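Search titles, series, creators
0 comments · 12 shares

4. Adding a graphic novel series to your Zuston shelf

Read this section before you import anything. The catalog will tell you it can build a whole series from one volume. I have set this up 12 times on different machines and would not rely on it.

4.1 Before you start

You need a Zuston account, the Tilteden reader (version 2 or later) and the first volume of the series in a format you own. A file labeled "paperback" in the listing is still a scan or an ebook. The word comes over from the publisher's record, and Zuston doesn't check it.

CAUTION: Do not use the "Read or Download" button on pages outside the catalog. Most of them lead to a sign-up form, and I have yet to see one lead to a book.

4.2 Creating the series record

1. Open Shelf and choose New Series.
2. Type the series name exactly as it is printed on the title page. Leave off the part number.
3. Under Creator, enter the writer first and the artist second. The sample record uses Deepika Palaniappan (writer) and Muthu Iyengar (art) for the Okoth books.
4. Add a cover picture if you want one. 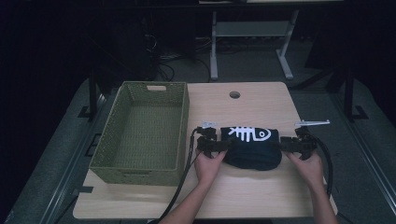

5. Press Save. The record should appear at the top of the shelf. If it doesn't, close the reader and open it again before you type everything a second time – duplicates are much harder to remove than to make.

4.3 Numbering the parts

Graphic novels are often sold as Part 1, Part 2 and so on, and then again as a single library edition. Zuston claims to tell these apart. It mostly goes by page count. Anything over 419 pages is filed as a collected edition, whatever it says on the spine.

1. Open the series record and choose Parts.
2. Turn off Auto-number. It is on by default.
3. Enter each part by hand, starting with 1.
4. For a collected edition, type C in the number box.

Note: The "#1" that some listings put in parentheses is the series position. The "Part 1" in the title is something else. Where a story runs across several series the two won't match, and Auto-number will pick whichever it reads first.

4.4 Ratings and blurbs

The Movar plug-in fetches a blurb and a star rating for each part.

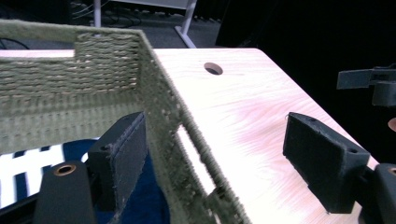 It cuts the blurb off after a sentence or so, usually right before the plot, and the full text isn't stored anywhere I could find. Paste in your own from the back cover. As for the stars, one Okoth volume showed a perfect score in August on the strength of 19 ratings, several of them posted before the book was out. You can hide the stars under View > Details.

If the plug-in overwrites your blurb, choose Lock Text and save again. The lock comes off with each update, so check it afterward.

Next: 5. Moving a shelf to another device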